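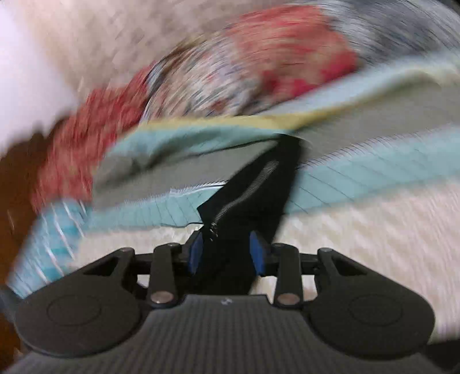
Blue fingertips on a black zippered piece, with the teal blanket behind.

I had been promising Dalal Khoury for ages that I would come and see what they get up to at Rukside, and on 14 Jan 2021 I finally made the trip, with a thermos of tea and far too many questions. The whole thing is built around one modest wish: that a machine might someday deal with the bedroom before breakfast. Having raised a family of 6, I was on board before I had my coat off!

Dalal let me start with the hand-held gripper, and I will admit I took to it (you squeeze, the fingers close, and you feel very clever for a minute or two). Then you try it on cloth. A zipper is a kind thing to practice on, she told me, as it has a stiff edge to pinch. A blanket is another matter. You take hold of one layer and get three, or you get none, and the heap looks just the same as when you began. 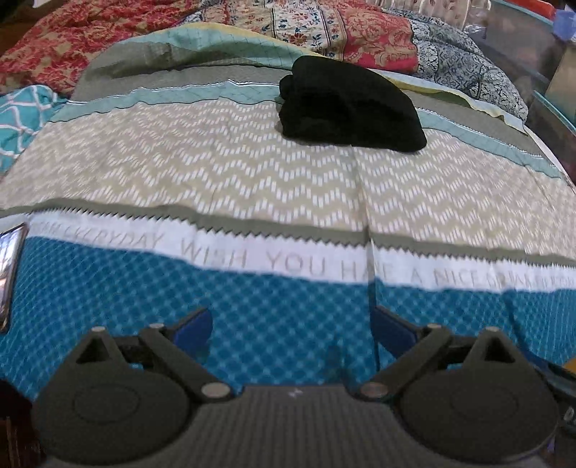 Teun Mulder, who had driven over from Valledach, was much gloomier than Dalal, in a friendly way. His view is that a bed is harder than anything on a shop floor, where the parts at least keep their shape from one minute to the next. Patterned covers bother him most of all - a printed line and a real fold can look alike to a machine, and he thinks it will be a good while before one can sort them out in a house like mine.

I asked how long, of course. Teun said 30 years and Dalal said 7, and they went back and forth over it until the tea was gone. My own guess sits nearer to hers for folding a plain towel and nearer to his for making up a bed with quilts on it.

I'm going back in March, when Dalal hopes to have moved on to pillowcases, and I've been told to bring a few of my own.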